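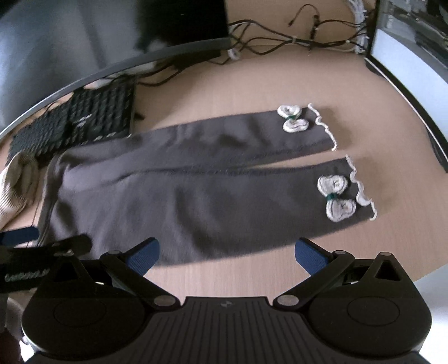

Dark gray tights with white cuffs and crocheted bows

About Us

Plelley is a small company for children's clothes, knitted things and repairs. We work from one building in Skevthorpe, with the shop on the ground floor and the workroom above it. Our customers are mostly parents and grandparents, and also some dance schools and two choirs who need many same pieces in different sizes.

How we started

My name is Liudmyla Tkachuk and I am the founder. I learned sewing from my aunt, and later I studied textile technology for four years. When I moved to Skevthorpe I did not know the language well, so I took work where the hands speak first. I did alterations for a dry cleaner called Balaskas. Mr. Balaskas gave me a table by the window and a very old lamp, and I shortened trousers there for three winters.

Many mothers came to this table with the same question. They had a good dress or a good pair of tights from the older child, and the younger child did not want to wear it. Usually it was a small thing. The collar was scratching, or the knee was thin, or the younger one simply wished for something of her own. I began to change these clothes a little in the evenings, at home. In April of the next year I rented my first room and registered the company.

The name Plelley does not mean anything in my language or in English. My daughter made it when she was small, it was her word for a blanket, and it was free to register.

What we do

We make our own clothes for children from birth until ten years. The larger part is everyday wear: leggings, vests, soft trousers, cardigans, sleeping bags for babies. The smaller part is for occasions such as a christening, a school concert or a wedding where the child carries the rings.

We finish plain clothes by hand. You can choose a simple piece from our shelf, or you can bring your own, and we add trim, crochet, buttons or embroidery. Please wash the piece before you bring it. We can not take clothes which are not clean, and we must be strict about this because of the other work in the room.

We repair. Knees, elbows, zippers, lost buttons, and holes from moths. Repair is not the part which earns most, but we like to do it and we will continue. For very small repairs you can often wait in the shop.

How we work

All cutting and sewing is done in our workroom. The crochet parts are made by women who work from their homes, and they are paid by the hour and not by the piece. I worked by the piece when I was young and I know how the back feels after it.

We buy our cotton yarn and most of our jersey from Heltico. We visited their dye house before we ordered the first time, and we go again every second year. For elastic we changed the supplier two times before we were satisfied. Elastic is the part that customers never ask about, but it is the first part to become tired.

Each decoration is sewn with a double thread and then pulled by hand before the piece leaves the workroom. For children under three years we do not sew on buttons or beads, also when the parents ask us kindly. We offer embroidery for them instead.

Last year we finished 2,000 pieces, and 475 of these were repairs. We do not plan to become much bigger. The workroom has space for one more machine, and after that we would need another building, and I like this one.

The people

I still cut the patterns myself and I answer most of the letters. In the workroom there are four sewers, two of them part time. The shop is open because of two colleagues who share the week between them and who know the sizes of half the children in Skevthorpe. Every summer we take one student from the technical college for six weeks. The student learns to sew on all machines and also to speak with customers, which some of them find harder.

Courses

In the cold months we teach basic mending and crochet for beginners in the evening. A course has five evenings and costs 60 for adults, with yarn and needles included. Young people over twelve years can come together with an adult. You do not need to know anything before. If you use your left hand, please write it in the registration, so that we prepare the correct scissors.

Visiting and ordering

You find us in the yard behind the post office. There is a step at the door, please ring the bell if you come with a stroller and we will help you. Ready pieces can be taken home directly. For handwork we need two weeks, and before Christmas four. If something does not fit, bring it back with the label on and we change it.

For groups, choirs and schools it is best to write us first with the list of sizes. We answer in English, Ukrainian and Polish.

This page was last updated on August 2, 2021.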